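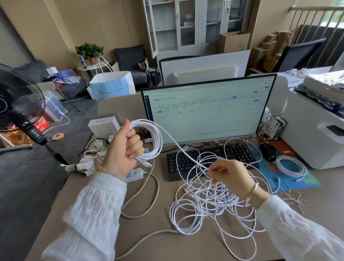 Treasa Tierney has asked whether the Hanrahan Building will keep its telephone lines once the wired network is withdrawn from the upper floors. It will. The telephone lines run separately and are outside the present work.

The Plasau office will move its remaining desks to the new network in July. The building opened in 1968, and its risers were not designed for the number of connections now in use. Comside has been appointed to carry out the work, which covers 19 rooms on the second and third floors. Rooms on the ground floor were completed last year and are not affected. 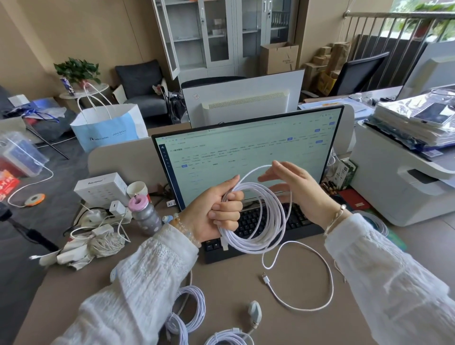

Coiling a cable at a desk.

Staff are asked to label any equipment they wish to retain and to report shared printers to the facilities desk before the work begins. Personal items should be removed from window ledges and from beneath desks. Meeting rooms may be booked as usual, with the exception of the Skirosero Room, where seating will be limited to 40 until the new floor boxes are in place.

Questions may be directed to the facilities desk at extension 1125.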